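Week 4 notes: Reading grain before you buy

Hi all. These are my notes from the evening session, tidied up a bit, plus the stuff I ran out of time for. If you were in the back row and couldn't hear me over the dust extractor, most of it is here.

Let's start with the thing that tripped up half the room: grain, figure and texture. People use them as if they were one word (I do it too when I'm tired). Grain is the direction the fibers run. Figure is the pattern you see on the face, the stripes and waves and swirls. Texture is how coarse or fine the pores are. So oak is coarse, maple is fine, and either one can be straight-grained or a complete mess.

Now, how the log gets cut. Flat-sawn boards come off the log in slices, and you get those big arches and long loose lines on the face. Quarter-sawn boards are cut so the growth rings stand close to upright when you look at the end. They cost more, they waste more of the log, and they move less when the seasons change. Rift-sawn sits in between and I love it for table legs, but good luck finding any at Flevovwood before noon – the cabinet shops get there first.

Wood movement! I promised Khoa Dương a straight answer on this and then talked for 30 minutes. The short one: a board hardly changes in length, but it swells and shrinks across its width all year long. A flat-sawn board moves more than a quarter-sawn one of the same width. If you glue a wide top down solid to its frame in December, when the heating is on and the air is dry, it will want to grow by summer and something has to give. Use slotted holes or buttons. Please.

Checking a board at the yard. Pick it up and sight down the edge with one eye shut. You're looking for bow (curved along the length), cup (curved across the width), crook (bent along the edge) and twist. Twist is the one I walk away from. You can plane it out, sure, but you'll lose so much thickness that you may as well have bought a thinner board. Then look at the end for small cracks, and plan on cutting those off.

Rozália Štěpánek asked whether you can tell which way to plane just by looking. Mostly, yes. Look at the edge of the board and see which way the lines climb toward the face, then plane uphill with them. On wavy stuff the lines climb both ways and you'll get tear-out somewhere whatever you do. Sharp blade, light cut, and finish with a scraper.

Homework: bring one offcut, any species, big enough to draw on. Mark the face side, draw an arrow for planing direction, and write on the end whether you think it's flat-sawn or quarter-sawn. No peeking at your neighbor's.
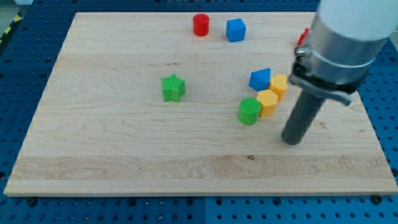
If you don't have an offcut at home, Igor Doležal keeps a bin of them by the door of room 233 and you're welcome to take one. Hard maple is a good pick for this, as the pores are tiny and you'll have to look properly. Next time we get into moisture content, so if you own a meter, bring it along!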